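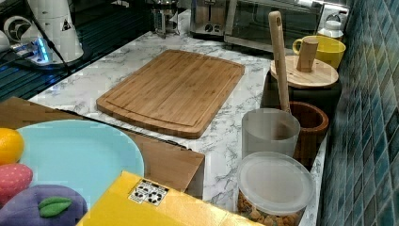

Home-style kitchens › Papers › Section 4: Comparing the two grippers

4. Comparing the two grippers

I'll start with the setup, as I got plenty of questions on it after the January draft. We used the same arm and controller throughout and swapped only the hand on the end. The first hand is the Brirnum, a plain parallel gripper with rubber pads. The second is the Ditwood, which has three soft fingers that curl in when you pump air into them. Both bolt onto the wrist with the same plate, so a swap takes a few minutes and one lost screw (there was always one lost screw).

Figure 4. One of the worktop layouts, with the cutting board in the middle, toy foods by the light-blue plate on the left and the row of cups and containers along the tiles.

I wanted a worktop with stuff on it, the way mine looks at home. Bare tables are lovely for controllers and tell you very little about a hand that has to squeeze in between a mug and a wall! The row by the tiles is the nasty part. Things stand close together there, and the frosted plastic cup gave our depth camera (a Plaltel) a miserable time, with holes in the depth map wherever the plastic let light through. The clear container was nearly as bad, though its frosted lid gave the planner something to aim at.

We ran 1,000 picks with each hand, spread over 30 layouts, and kept every try, including the ones where I'd set something up wrong. Adding the warm-up runs and the repeats after a controller crash, the full log holds 2,659 tries. Only the main 2,000 go into the comparison.

The Ditwood was the clear favourite on the toy foods. It doesn't much care where it lands on a plush toy, and it was just as happy with the strawberry. The Brirnum did fine on these too when it came in square, but it tended to nudge round things along before closing. On the mug it won easily, going for the handle or pinching the rim, while the soft fingers kept bumping the neighbours on the way down. I'd expected that, only I hadn't expected it to be so one-sided.

The cutting board beat both of them. Lying flat, it offers a gripper hardly anything to get under, and our Siriwan planner kept suggesting grasps that ended with fingertips pressed into the worktop. Napaporn Thammasiri wrote a small fix that slides the board towards an edge first, and we come back to it in Section 5.

One grumble about speed. The soft hand needs time to fill and empty, and I left that in the timings, so please bear it in mind when reading the next table.

3 comments · 30 shares

Contact | Copyright | Back to top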